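Reference > Household Objects > Fasteners and Rings > Split ring

Split ring

2020-05-13, by Wafula Bakilana

A split ring is a ring of springy metal wire, wound so that the ends overlap for most of a second turn. Best known as the key ring. Also used in fishing tackle, pet tags, jewelry, zipper pulls, light chain and camping gear. Not the same as a jump ring (single turn, plain gap) or a snap ring (sits in a groove on a shaft, no overlap).

Name

"Split" refers to the way the two turns can be pried apart. Older trade lists have "double ring" or "coil ring". In everyday American speech "key ring" covers both the ring and whatever hangs off it, and "keychain" gets used for the same thing whether or not there is a chain. Dealers keep the words apart, most other people don't.

Construction

Wire is wound on a mandrel, cut, then pressed flat. Cheap rings are left with a sharp cut end, better ones have it ground or stamped to a slight ramp so a fingernail can get under it. The step where the wire crosses over from one turn to the next is the weak spot – a ring that has been opened too far takes a set there and never closes properly again.

Two common wire shapes. Round wire, strong but bulky, hard on fingernails. Flat wire, lies close to the pocket and slides through small holes more easily. A half-round shape exists too, mostly in jewelry.

Materials

Carbon steel with nickel plating is the usual choice. Stainless for salt water and anything worn on the skin. Brass looks good but is soft, and large brass rings spread under load. Titanium is sold to hikers at a price. Plated rings wear through first on the inside, where keys rub, and rust starts from there.

People with a nickel allergy should look for bare stainless or titanium, though some stainless grades also contain nickel. See Nickel (metal).

Sizes

Given as outside diameter by most sellers, inside diameter by tackle makers, which causes a lot of wrong orders. A ring of 16 mm is a typical pet tag size. House keys usually go on something larger. Tackle rings are numbered instead, and the numbers do not match from one maker to the next.
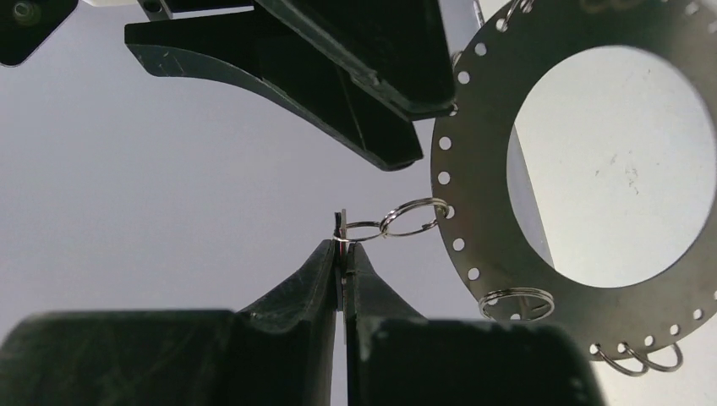

Linked split rings, one of them through a hole in a perforated metal plate. 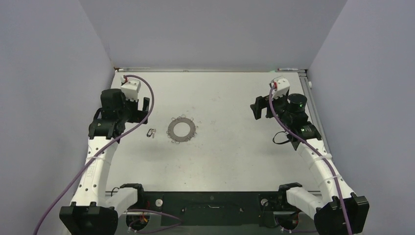

Opening and closing

The usual way is a fingernail under the free end, then push the key in and walk it around until it drops clear. Other methods: a staple remover, the edge of a coin, split ring pliers. The pliers have one hooked jaw that pushes between the turns. Worth buying for anybody who changes lures often. A knife blade works as well but slips, and is a well known cause of cut thumbs.

Opening the turns by more than the thickness of the key is bad practise. So is threading two thick fobs at once.

Strength

Small rings fail by unwinding, not by snapping. The overlap lets go at the free end, the load then slides round and out. Heat treated rings resist this longer. A Drernport tackle shop, Bhuiyan & Notari, printed its own pull figures in a March catalog, with the largest stainless ring holding 400 newtons before it began to open and a welded ring of the same wire holding 900. Figures repeated in hobby magazines ever since, seldom with a source. Test method not given, so treat with care.

Split rings are not climbing gear and should not carry a person's weight. Rated hardware only.

History

Wound rings are old. Spiral finger rings and hair rings turn up in many early metalworking cultures, made the same way from wire or thin rod, but for wearing. Use for keys came much later. Large household keys were carried on a hinged hoop or on a chain hung from the belt (see Chatelaine), and only once flat keys for small locks got common did a small springy ring make sense.

In Drernport, wire goods were made at the Dravlow works, which turned out curtain rings first and key rings as a sideline. Thierry Delaunay's short local history has the sideline outselling the curtain rings within 2 years. Works long gone, the name survives on a street and a bus stop.

Variants

Tapered ring – the outer turn lifts slightly at the tip, no nail needed.
Square ring – flat sides, stops keys bunching up. Prone to kinks at teh corners.
Gated ring – strictly speaking a small clip, shelved with split rings in most stores.
Cable loop – twisted steel cable with a screw barrel. Loosens in the pocket.

See also

Jump ring. Carabiner. Key fob. Chatelaine. Swivel (fishing).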